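From: Guðlaug Gunnlaugsson
To: Rotusley home-office list
Date: 26th October
Subject: Re: small whiteboards, worth it or clutter?

> I've got sticky notes all over my monitor and they fall off whenever the heating's on. Does anyone use one of those little lap-sized whiteboards instead? And what do you write on it so that it doesn't turn into another shopping list?
>
> Batista

Hello Batista, and everyone else still hanging on to this thread!

I'm a complete convert. I went through 12 pads of sticky notes last year (I found the receipts, quite shaming) and since March I've had one small board on the go and not much else. You asked two things so I'll split them up.

## What to write

One sentence, big, at a slant if that's how your hand goes. Mine always climb up to the right and I've stopped fighting it. I like the sort of line you'd say to a friend, and "keep goals in" is a good start to one, with the rest going on the line underneath. If the lettering is large you only get a few words per line, so you have to be choosy – I think that's the whole charm of it. Shopping goes on paper, on the fridge, no exceptions!

A slim marker is much nicer than the fat sort on a board this size. 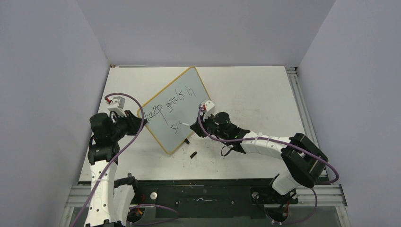

## Which board

Get rounded corners if you can, your sleeves will thank you. I'm very fond of a coloured edge too, yellow especially, because a pale board on a pale table just disappears when you're hunting for it. Mine came from the Cerkden shop and cost 8 pounds, and the Stonitz one my sister bought was dearer and no better.

Do look at the rim before you buy. Little tabs along the side are a matter of taste, and I'd want to try writing near them first.

As for the table, I wouldn't fuss. A white top shows every speck and scuff whatever you do, and mine has got worse since I gave up using a cloth on it. The board lies flat over the worst bits. 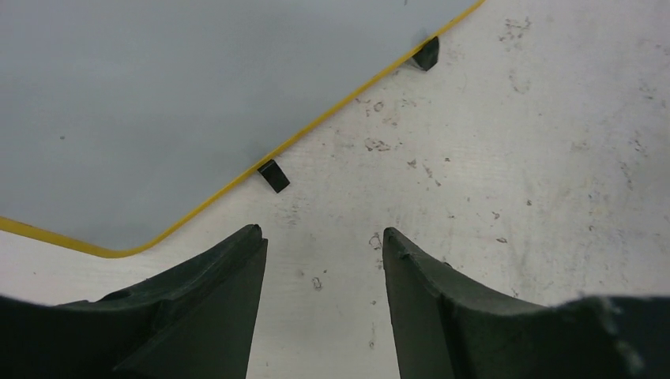
*Yellow trim, rounded corner, two small black tabs on the edge, and a tabletop with plenty of marks.*

Let us know what you end up with, Batista. And if anyone has a cure for old marker ghosts, I've got one from March that says "ring dentist" and it will not shift.

Guðlaug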